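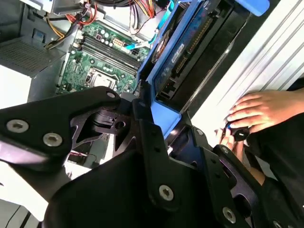
Desktop tower, side panel off.

1/ Notes on dust and fan noise in office desktops. Mostly about airflow, some about habits.

2/ Air takes the easiest path. If the rear exhaust pulls more than the front intake supplies, the case runs at negative pressure and draws through every gap: drive bays, slot covers, the seam under the lid. None of those have a filter.

3/ Slight positive pressure fixes most of it. Filtered intake in front, one slower exhaust in back. Dust then collects on the filter, where you can reach it.

4/ Logged one machine at the Skellby office before and after swapping the fan curve. CPU fan at idle: 1740 rpm before, 1220 after. Same room, same load.

5/ Heike Wunderlich asked about floor vs. desk placement. Carpet is bad. Raising the tower 6 inches cut what we found on the filter by more than half, by weight.

6/ Hold the fan blades still when you use compressed air. Short bursts, can upright. Tilt it and you get liquid propellant on the board.

7/ Cleaning interval: check at 20 weeks, then adjust. Danuta Pietrzak's print room needs it twice as often. Toner and paper dust.

8/ Do not vacuum the inside with a household vacuum. Static. The outside grille is fine.

9/ Fan curve settings for the small towers next, once Mireille Harb sends me her logs.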